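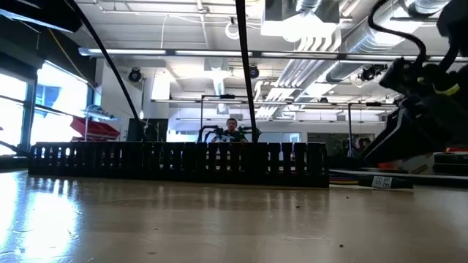 Slotted wire duct is the best friend a tidy bench ever had, and section 3 is where you get to fit it! Before any wire goes in, set the duct down with the fingers pointing up and take a good look at your bundle. Red, yellow and dark wires that run together into one black sleeve, with a white label wrapped around it, are so much easier to route than a handful of singles – you can follow the whole run at a glance.

Print this page

1. Wipe the tabletop and brush away any crumbs of plastic.
2. Lay the duct along the far side of the table, solid rail down.
3. Feed the bundle in from the end and bring single wires out between the fingers. Leave 30 mm of slack at each exit.
4. Wrap a label around every sleeve, then press the cover on until it clicks.

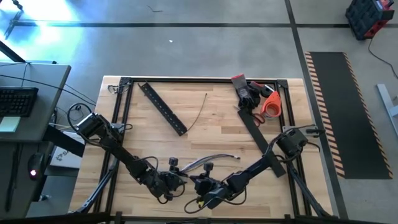
5. Check each exit once more and tug gently. A wire that slides freely is just right.

Note: Black wire vanishes against black duct, so a strip of Colora tape at each exit is a real treat when you come back to it months later.

Caution: Disconnect the power before you open the cover. Never pinch a wire under the rail.

Stuck on a tricky corner? Hermine Wyss at Lellitz loves these questions – ask for leaflet 43.

E-mail this page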